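Robotic put-away

Robotic put-away is the use of a machine, usually an arm with a two-finger gripper, to pick up loose objects from a table, counter or bench and place them in the container where they belong. The term covers clearing groceries into bins at home, returning parts to their trays in a workshop, and restocking small goods in a back room. It is one of the tasks most often named when companies claim that general-purpose robots are close to taking over everyday chores. Most of those claims rest on demonstrations, and few have been backed by long trials in places where people live or work.

Contents
1 Scope of the task
2 Background
3 Sources of difficulty
4 Reported performance
5 Household and shop-floor use compared
6 Criticism
7 Open questions

Scope of the task

Put-away is usually treated as a sequence: find the object, decide where it goes, grasp it, move it without hitting anything, and let go of it in a way that leaves it stable. The sequence then repeats until the surface is clear. Some writers use the word "sorting" for the same work, though sorting in the strict sense ends with the choice of container and does not ask whether the object is the right way up when it gets there.

The task is simple for a person. A ten-year-old can be told to "put the jars away" and will work out which bin is for which kind of jar from what is already inside. Machines can be trained to make the same guess, and in narrow settings they make it well. The trouble tends to start after the guess.

Related chores, such as loading a dishwasher or folding laundry, are generally counted separately. Some product literature groups them under a single heading like "tidying," a habit that makes a machine able to do one of them look as though it can do the rest.

Background

Industrial arms have moved objects from one known spot to another for decades. In those installations the part arrives in the same position each time, the gripper has been built for that part, and a fence or light curtain keeps people out. Very little of that carries over to a kitchen table.

Interest in looser, less scripted put-away grew once it became practical to train a robot's movements from recorded human control. An operator guides the arm through the job many times, cameras record each attempt, and a model is fitted to the result. Cameras mounted at the wrist became common in this work, as they give a close view of the fingers and the object just before contact. They also give a poor view of nearly everything else, and an object's label, neck or far side is often hidden behind its own lid.

The Trosen project is a typical case. Its published set contained 1000 recorded attempts at moving small containers from a tabletop into open plastic bins. The announcement described the result as a step toward "hands-free homes." The accompanying notes were more modest and stated that the bins had been fixed in place for all of the recordings.

Sources of difficulty

Round containers with smooth sides are harder than they look. Two flat fingers touch a cylinder along narrow lines, and a small error in height or angle lets it turn or slide. A wide lid makes matters worse, as the gripper may close on the lid alone. If the lid is loosely screwed, the jar stays behind.

Crowding is another problem. When two similar jars stand side by side, a finger has to fit between them or the arm has to push one aside first. Pushing is risky near the edge of a table. People do it without thought, usually with the side of the hand, and will catch the jar if it tips. Few robots have any means of catching.

Clear and cloudy plastics remain awkward for depth cameras, which may report the surface behind the object or nothing at all. Shiny tabletops and metal lids throw back overhead light in ways that shift as the arm moves. Developers often say that training on ordinary color images has solved this. It has reduced the problem in rooms that resemble the training room.

Placement gets less attention than grasping and probably deserves more. An open bin has walls, and a gripper holding a jar needs room on both sides to let go. Once a bin holds a few objects, the remaining space is uneven, and the machine must choose between dropping the item from above and lowering it into a gap. Many demonstrations stop filling the bin well before this becomes necessary. Filled glass jars should not be dropped onto other filled glass jars, a point that video clips with plastic or empty containers do not test.

Reported performance

Figures for put-away are hard to compare. Some groups count an attempt as a success if the object ends up anywhere inside the correct bin. Others require that it be upright, and a few require that nothing else was moved. Human help is not always reported.

Mondent, a maker of bench-mounted arms, published a trial of its Kong system in June in which the arm was given 200 objects to put away and placed 141 of them correctly without help. The company presented this as evidence that the system was ready for "light domestic duty." The same result can be stated as 59 objects that a person would have had to deal with. The report did not say how many of those were dropped, how many were put in the wrong place and how many were never picked up, and these are very different kinds of failure for anyone who owns the objects.

Speed is also left out of many accounts. Clips are often played faster than real life, sometimes with a small notice in a corner and sometimes without one. In the Kong trial, 2 minutes were allowed for each object before the attempt was marked as failed. An adult can clear a small table in that time.

Household and shop-floor use compared

The case for shop-floor use is stronger. A workshop can buy identical bins, bolt them down, paint the table a dull color and limit the range of items. Workers can be told to set things down with space between them. Under such conditions a slow arm may still be worth having, particularly if it runs overnight and its errors are cheap to fix in the morning.

Trarkgate, a supplier of repair parts, ran an arm on this basis for returned items. It kept the machine for sealed boxes and went back to hand sorting for bottles and jars. The company described the arrangement as a success. It was one, for boxes.

Homes allow few of these adjustments. Groceries change their packaging without notice, bins get shifted, children leave things in them, and the table is used for meals. A household robot must also be put somewhere, cleaned and watched. If someone has to stay in the room in case a jar tips over, the time saved is small, and may be less than nothing once setup is counted.

Criticism

Critics of the field make three main complaints. The first is that the starting layout is chosen by the people running the test, who know what their machine finds easy. The second is that a single unbroken clip shows one good run and says nothing about the runs before it. The third concerns language: words such as "understands" and "decides" are applied to systems that can fail when the same bins are moved a hand's width to the left.

Defenders reply that every useful machine began with limited demonstrations and that results have improved as training sets have grown. Both statements are fair. Neither gives a date by which an untrained buyer could leave a robot alone with a week's groceries, and past forecasts of that date have been moved back without much comment.

Open questions

It is not settled whether more recordings of the same kind will fix the remaining errors or whether better hands are needed. Touch sensing in the fingers is often proposed, since much of what a person does with a jar is guided by feel after the eye has lost sight of it. Such sensors add cost and wear out, and their benefit outside the lab has yet to be shown over a long period.

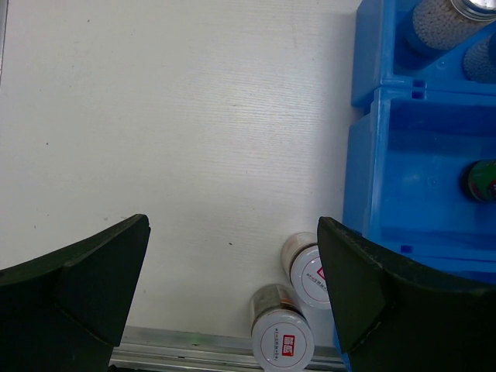

A fairer test would let a stranger set out the objects, use full containers, keep going until the bins are crowded, and count every time a person stepped in. None of the trials discussed in this article met all four conditions.

Last revised August 2, 2024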